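蓋の折りかた

叔母の店はネカといって、川沿いの道が二またに分かれるその股のところに、半分はみ出すような格好で建っていた。文具と包装紙と、それから箱を売る店だった。箱だけを買いに来る人がそんなにいるものかしらと子どもの私は思っていたけれど、これがけっこういたのである。引き出物をまとめ直したい人、亡くなった人の手紙をしまいたい人、猫を病院に連れていくのに籠が壊れてしまった人。叔母はそのたびに、奥の棚から平たく畳まれた箱を抜き出してきて、お客さんの目の前で、ぱたん、ぱたんと組み立てて見せた。私はあの音が好きで、宿題をするふりをして、いつも帳場のわきに座っていた。

二月の、よく冷える夕方に私が会場の台の前に立って、まず思い出したのがその音だったのだから、人の頭というのはおかしなところに引き出しがついているものだと思う。

私はそのころ、アミッサという小さな運送会社で梱包の仕事をしていた。会社といっても、トラックの腹に書かれた名前のほうが事務所の看板より立派なくらいのところで、展示会や催しの荷物を引き受けては、運び込む前に中身を確かめ、終われば詰め直し、次の町へ送り出す。詰め直すほうが、たいてい難しい。来るときには工場の人が図面どおりにきっちり納めてくれたものが、帰りには袋がなくなっていたり、紐が一本増えていたりして、どうしても少し太って帰ることになる。旅行鞄とおんなじで、土産を買っていなくても帰りは閉まらないのだ。

その日の会場は、床がやけにきれいなところだった。つやつやした緑色で、明かりも棚の脚も、みんな逆さまになって映っている。朝、荷を抱えて最初に入ったとき、私はつい爪先立ちになって、水たまりをよけるような歩き方をしてしまった。昼になるころにはもう慣れて、自分の靴の裏が映っているのを見ても何とも思わなくなっていたけれど、夕方になってまた明かりの具合が変わると、やっぱり池の上で仕事をしているような気がしてくる。

私に割り当てられた台にも、緑の布がかかっていた。床の緑より少し眠たい、やわらかい緑である。布をかけておくと箱の底が滑らなくていい。そのかわり、段ボールの粉がよく目立つ。紙の切り口というのは、触るたびにほんの少しずつこぼれるものらしくて、手で払っても、払ったところへまたどこからか落ちてくる。叔母の帳場にもこれがあった。叔母は小さな箒を持っていて、お客さんが帰るたびにさっさっと掃き、それを紙の切れ端に受けて、窓から捨てるのではなく、ちゃんと屑籠まで歩いていって捨てた。

さて、仕事の話をしなくてはいけない。

最後に残ったのが、ウニリクスの箱だった。ウニリクスというのは、私にはいまだによくわからないのだけれど、何かと何かを繋いで使う道具だそうで、本体のほうは午後のうちに別の便で出てしまっていた。私のところへ回ってきたのは付属品で、送り状には受付番号の2,077という数字と、ケーブル、箱入り、とだけ書いてある。送り先はフォーデンという、海沿いの町にある倉庫だった。ケーブルと箱と送り状。それだけなら十分もあれば済む、と私は思った。済んだら駅の売店で温かいものを買って、早い電車に乗ろうと、そこまで考えていた。

ところが、蓋が合わない。

蓋というか、蓋になるはずの一枚が、平たく開いたまま箱と一緒に渡されたのである。差し込みの爪があって、端の丸くなった耳があって、どう見ても折れば何かになる顔をしている。けれども、どちらを上にして、どこから折れば目の前の箱におさまるのか、それがわからない。耳を先に起こすと爪がつかえるし、爪を先に入れると耳が外へ逃げる。力を入れればどうにかなりそうなのだが、どうにかなりそうなときの段ボールほど信用のならないものはなくて、あと少し、と思ったところで、べこっといくのだ。

箱のほうも、あまり丈夫そうではなかった。手前の壁が少し裂けて、皺が寄っている。長旅をしてきた箱の顔だなあと思った。こういうのを見ると、新しいのに替えてしまえばいいと言う人と、まだ使えると言う人がいて、アミッサの中でもきれいに二つに割れる。私は後のほうで、それはたぶん叔母のせいである。叔母は、お客さんがへこんだ箱を持ってくると、売り物の箱を勧めもしないで、濡らして固く絞った布で皺のところを内側からなで、定規の背でしゅっと押さえて返してしまった。あれでは商売にならない。実際、あまりなっていなかったと思う。それでも店は私が学校を出るまでちゃんとそこにあったのだから、帳面の上のことは私の知らないところで、何とかやりくりしていたのだろう。

私は箱の上の羽根を外へ開いて、まずケーブルに取りかかることにした。わからないものは後に回す。これも帳場で覚えたことで、叔母は算盤が合わなくなると、急にお茶を淹れはじめる人だった。

ケーブルというのは、性格が出る。素直に丸まってくれるのもあれば、前に巻かれたときの癖をいつまでも覚えていて、こちらが右に回したいのに左へ左へと戻っていくのもある。その黒いのは後のほうだった。輪を一つ作って押さえ、もう一つ作って押さえ、三つめあたりで最初の輪がふうっと起き上がってくる。怒っているというより、寝かしつけようとした子どもが何度でも布団から出てくるのに似ていた。私は巻きながら、小さい声で、はいはい、とか、わかったわかった、とか言っていたらしい。らしいというのは、あとで人に言われて知ったからで、自分ではまったく黙って仕事をしているつもりだった。

巻き終わって箱に入れると、今度は左へ寄ってはみ出す。入れ直す。またはみ出す。箱が小さいのか、私の輪が大きいのか。ケーブルの説明の紙には、曲げの半径だとか、抜き差しは最大2,000回まで、だとかいうことが細かい字で刷ってあるのに、どういうふうに箱へおさめるかは一行も書いていない。私はその紙を裏返して、また表に返した。回数のことまで書いてくれるのなら、蓋の折りかたの絵を一つ、隅のほうに載せてくれたらよかったのに。載せる場所はいくらでもあるようだった。

時計を見ると、19時に出る便まで、まだゆとりはあった。ゆとりはあったけれど、早い電車のほうはもう無理だなと思った。そう思ったら、かえって肩が軽くなった。急いでいるときに人がいちばん先になくすのは、たぶん指先の力の加減である。叔母が箱を組むところを思い出してみると、あの人の手はいつも遅かった。ぱたん、とよく響く音がするから速いように聞こえただけで、一つのぱたんと次のぱたんのあいだには、ずいぶん長い間があった。折り目を指の腹でなぞって、どちらへ曲がりたがっているのか、聞いているような間である。

お客さんのほうも、その間を待っていた。いま思うと、あれが不思議だ。急いでいる人だってあったろうに、雨の日なんかは傘の先からぽたぽた雫を落としながら、みんな黙って叔母の手を見ていた。それで組み上がると、ほうっと息をつく。箱が一つできただけのことなのに、何かいいものを見せてもらったような顔をして、小銭を出して、帰っていく。手紙をしまうのだと言っていた人は、できた箱を両手で持って、蓋を一度開けて、また閉めて、それからようやくお代はおいくらですかと聞いた。

私は平たい一枚を手もとに引き寄せて、布の上に置き直した。置き直して、しばらく見ていた。見ているうちに、無地の面が上を向いているということが、どうも気になりはじめた。
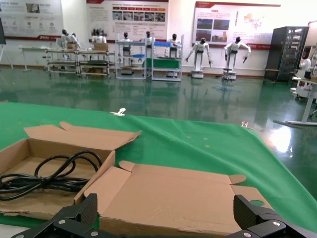
テープはまだ貼らないほうがいいですよ、それ、蓋じゃなくて中敷きかもしれませんから、と隣の台のほうから声がかかった。前に似たような箱をやったことがあるんですが、爪を箱の壁に差すんじゃなくて、自分の背中に差すんです、そうすると仕切りみたいに立って、線の束が片側に寄らなくなるんですよ、というのである。

振り返って、はあ、と私は言った。気の抜けた返事だったと思う。けれども頭の中では、もう折り目が順番に起き上がりはじめていた。背中に差す。自分の爪を、自分の背中に。

やってみた。耳を両方とも内側へ倒し、まんなかを山にして、爪をくるりと後ろへ回す。すると、あれほど強情だった一枚が、何の抵抗もなく、ぱたん、と立った。

あんまりいい音だったので、私は思わずもう一度ほどいて、もう一度折ってしまった。ぱたん。隣の人が笑った。そうそう、その音がするのが正解です、と言って、それからまた自分の荷物のほうへ向き直り、紐の続きを結びはじめた。さっきからケーブルに話しかけていらしたでしょう、いい具合に巻けましたか、とも言われたのはこのときである。私は耳のあたりが熱くなって、おかげさまで、と答えた。

仕切りを入れてみると、箱の中は急に住みやすそうになった。ケーブルはまだ少し起き上がろうとしたけれど、仕切りの背にもたれるところができたせいか、二度ほど身じろぎして、それきりおとなしくなった。上の羽根は、長いほうから閉めると引っかかるので、短いほうから先に閉める。裂けていた手前の壁には、内側から紙を一枚あてた。濡れ布巾はなかったから、皺のところは親指の腹で何度もなでて、定規のかわりに送り状を挟んだ板の縁で押さえた。しゅっ、とまではいかず、さりさりという音がした。まあ、叔母ほどにはいかない。

それからテープを3本、まんなかと両端に貼った。まんなかの一本は、はじめ斜めになって、貼り直そうとしたら紙の表をうすく持っていかれそうだったので、斜めのままにした。フォーデンの倉庫で開ける人が、このテープを貼った人は疲れていたのだなと思うかもしれない。思われてもかまわない気がした。むしろ、開けたときに仕切りがちゃんと立っていて、線の束が静かに座っているのを見てくれたら、それでいいと思った。見ないで引っぱり出す人のほうが多いにちがいないけれど。

私は鞄から鉛筆を出して、あの説明の紙の、隅の空いているところに、小さく絵を描いた。耳を倒して、山にして、爪を背中へ。矢印も三つ描いた。絵は下手だった。勝手にこんなことをしていいのかどうか少し迷ったけれど、消しゴムで消せるように薄く描いたのだから、叱られたらそのときのことだ。紙は送り状と一緒に袋に入れて、箱の上に貼った。

布の上に残った粉を手で集めて、集めるとほんのひとつまみもなかったが、切れ端に受けて、屑籠のあるところまで歩いていって捨てた。戻ってくると、隣の台の人はもう次の箱を開いていた。何か手伝いましょうかと聞いたら、じゃあこっちの端を押さえていてください、と言うので、私は両手で押さえた。大きい箱で、底を合わせるのに二人いたほうが楽なのである。押さえながら、その折りかたはどこで覚えたんですかと聞いてみた。

その人は口に紐の端をくわえていて、しばらく返事ができなかった。結び目をきゅっと締めてから、小さいころに箱屋さんで見たんですよ、と言った。川のそばの、道が分かれるところにあった店で、母が手紙をしまう箱を買うのについて行って、それはもうゆっくり折ってくれたので、いまだに手の動きを覚えているんです、と。

私は箱の端を押さえたまま、その店の帳場のわきに子どもが座っていませんでしたか、と聞いた。

さあ、どうだったかなあ、とその人は首をかしげた。箱ばかり見ていたから、と言って、それから、もう少しこっちへ引いてもらえますか、と言った。私は少し引いた。底の合わせ目が、そこでぴたりと合った。

便は時間どおりに出て、私は遅い電車で帰った。売店はもう閉まっていたので、家に着いてから湯を沸かした。湯が沸くまでのあいだに、台所の隅に立てかけてあった空き箱を一つ持ってきて、食卓の上で開いて、折って、また開いた。叔母に電話をかけるには遅い時刻だったけれど、あの人は夜更かしだから、たぶんまだ起きている。私は受話器を肩にはさんで、呼び出し音を聞きながら、もう一度、耳のところから折りはじめた。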